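Steron tabletop kit, first month with it. Thread, because a few people asked whether it's worth the money. 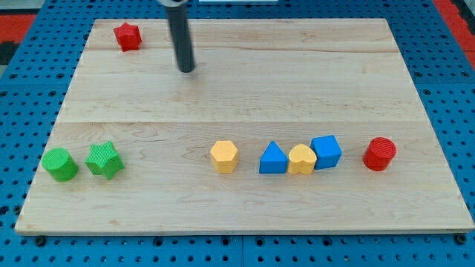 The short version is that I'd buy it again for a teaching bench and I would not buy it for a production cell. Details below.

Price first. I paid 3,262 for the base kit, which covers the arm, the controller box, the software license for a year and a set of practice blocks. Shipping was extra. The gripper is extra too, and that's the part the sales page is quiet about.

What you get on the end of the arm in the base kit is a plain rod with a rounded tip. It pushes things. For sorting by color or shape you slide the block where you want it and back off.

I thought I'd hate that. After a month I think pushing is a decent place to start. Students have to plan the approach angle, and when they get it wrong the block goes sideways and they can see why.

The blocks come in red, green, yellow and blue, and in a mix of shapes. The cylinders are the hard ones. Lay one on its side and push it a little off center and it leaves. The stars are nearly as bad when the tip lands in a notch between two points.

Cubes are easy. Everybody starts with cubes.

Software is called Tai. You type or pick an instruction (push the blue cube next to the heart, that kind of thing) and it plans a path. It can also record you driving the arm by hand and play that back.

Playback is good. Planning is uneven. I ran 200 single-push instructions over two weeks and 16 of them stopped with a path error I couldn't explain. Restarting the planner cleared it every time.

Where it struggles most is clusters. Put three blocks nearly touching and ask for the middle one, and it will usually move all three. Elisa Lombardi has the same kit at her school and sees the same thing. Her fix is to have students separate the group first as its own step. I've copied that.

Setup took me 60 minutes, most of it leveling. The manual says to bolt everything down before you calibrate. Do that. I calibrated first, then tightened the bolts, and had to do it over.

Support is run through Drodell here. I wrote in about the path errors and got a reply from Katalin Hajdu the next morning. She asked for the logs, then sent a patched config file. Fewer errors since, still not zero. I'll post a count when I have enough runs.

Things I'd change: a longer power cable, a real emergency stop button in the base kit and not as an add-on, and a storage box for the blocks. Mine live in a coffee can.

Noise is fine. You can talk over it in a classroom without raising your voice.

I looked at the Fluvenix kit too before ordering. It comes with a two-finger gripper and a smaller work area. If you need pick and place on day one, get that one. I wanted room for several students' layouts, so I went with Steron.

Gripper for mine is on order — 14 Oct 2021 is the ship date they gave me. Will add to this thread once it's mounted.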